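Some notes on reheating food in clear plastic, as I keep getting the same question. Thread.

The number in the recycling triangle tells you the resin. It does not tell you the temperature limit. Two trays with the same number can behave differently depending on wall thickness and additives.

PET starts to soften near 80 C. Plain water stays under that for a while in a microwave. Fat and sugar do not, so a cheese sauce will warp a tray that soup leaves alone.
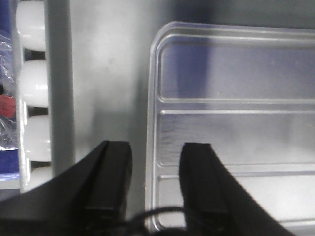
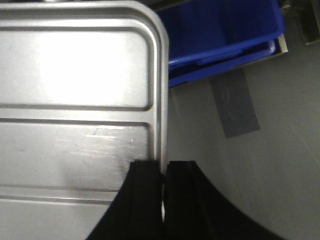 Clear plastic, then metal.

Radwa Tazi replies that her PET trays from Tillarholm say "oven safe" on the sleeve, and asks whether the sleeve is wrong.

Probably not, Radwa. There is a crystallized grade, CPET, which handles oven heat. It is usually opaque, black or white. Clear PET is the amorphous grade and should stay out of the oven.

Polypropylene is the usual microwave tray. Slightly cloudy, flexes without cracking, melts far above boiling. Number 5 in the triangle.

Polystyrene is stiff and snaps when bent. Fine for salad, poor for anything hot.

Metal pans have no such limit in a home oven, but check the handles and any coating – those usually set the maximum.

I logged 86 reheats in February with a probe in the food and another taped to the tray wall. The wall was hottest at the fill line in nearly all of them, where the sauce dries and keeps heating.

Practical version: move the food to glass or ceramic, cover loosely, stir halfway, let it stand for 3 minutes.

Dace Liepiņa wants the log. It has 779 rows and the column names are bad – I will clean it up and post it under this thread.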